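How to Run a Skills Gap Review Without Fooling Yourself

Most skills gap reviews I have sat through produced a colorful spreadsheet and a list of courses somebody already wanted to buy. If that is what your department is after, you can get it done in an afternoon and skip this page. What follows takes longer and makes people less happy.

Step 1. Write down the decision first
Before you ask anyone to rate anything, write one sentence saying what will change depending on the result. "We will know our skills" doesn't count. "We will either train two schedulers at the Donovley site or hire one" does. If you can't write the sentence, stop there.

Step 2. Cut the skills list
Vendors love a long list. The template that came with Plumusex had 42 skills for a warehouse supervisor, and I doubt any supervisor alive could tell you the difference between "influencing" and "stakeholder engagement." Pick 8 at most. Each one should be something a coworker could watch a person do on a normal Monday.

Step 3. Drop the five-point scale
People asked to score themselves from 1 to 5 pick 4. They pick 4 if they are excellent and they pick 4 if they started last month. Use plain statements in its place:
Has not done this
Has done this with help
Does this alone
Has taught someone else to do it
It's still self-reporting, so don't trust it too far. But it's harder to fudge "has taught someone else," especially when the next question is "who?"

Step 4. Check a few answers against the work
Take one skill and look at real output: a shift report, a quote, a complaint reply. You don't need to do this for everybody. When we tried it on the Testo account, the team that rated itself lowest on writing had the clearest reports in the building. Go figure.
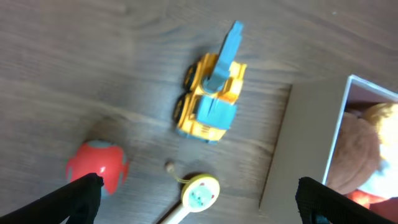
Step 5. Ask whether training is even the problem
This is the step that gets skipped, and I suspect that's because there is money in skipping it. A person who can't do the job may need a course. A person who can do it and doesn't may need a working printer, a shorter approval chain, or a different boss. No workshop fixes those. At Peng we struck half the course requests after one conversation with each team -- nobody complained, which tells you how badly they wanted the courses.

Step 6. Put a date on the second look
Run the same questions again in October, same wording, same people. If the numbers moved, go back to the work samples before you congratulate anyone. Scores can rise just because people have learned what the form wants to hear. If nothing moved, say so in writing, and send it to whoever signed off on the budget.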